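Sorting small parts at the bench

Lay a pile cloth over the bench before opening any case of small parts. A dropped screw stays within 300 mm of where it lands. 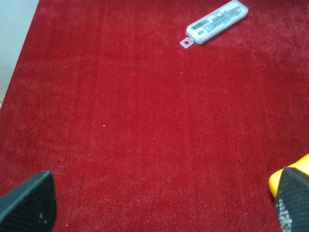 Brush the nap in one direction before starting. Pile lying at different angles shows as paler patches, and small parts are harder to spot against them. Deep red, as used with the clear case, contrasts well with steel and brass. Shake out after every 4 jobs. Wash at 60 °F, no softener.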